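Sorting small packages in a bedroom

Snack packs, tissues and bottles pile up fast in a small room. A slotted plastic basket keeps them together, and you can see through the holes what is running low. Clear a flat surface first and set the basket on it before you take anything out.

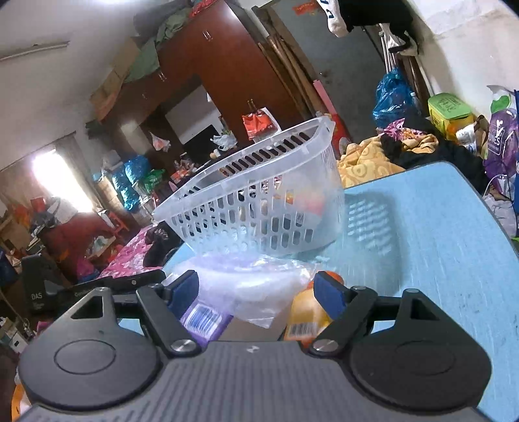 Translucent basket with a thick rim, plastic bag in front.

Flatten any plastic bags worth keeping and fold them into squares. A crumpled bag takes up as much space as a full pack of tissues. Check bottle caps are tight and lay nothing on its side that could leak.

Put tall packs in first, standing up, with the label facing out. Cartons go next to them. Small packets slide down the side, where they are easy to pull out.

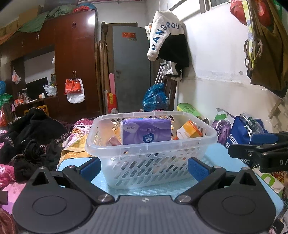
Tissues, a carton and a small packet share one basket.

If the bed is your work surface, put a board or stiff mat under the basket so it sits level. Fold clothes and blankets after the basket is filled and moved. Stella Chege keeps hers on top of the wardrobe and goes through it every June.

Wipe the basket with a damp cloth when it is empty. Dust collects in the slots.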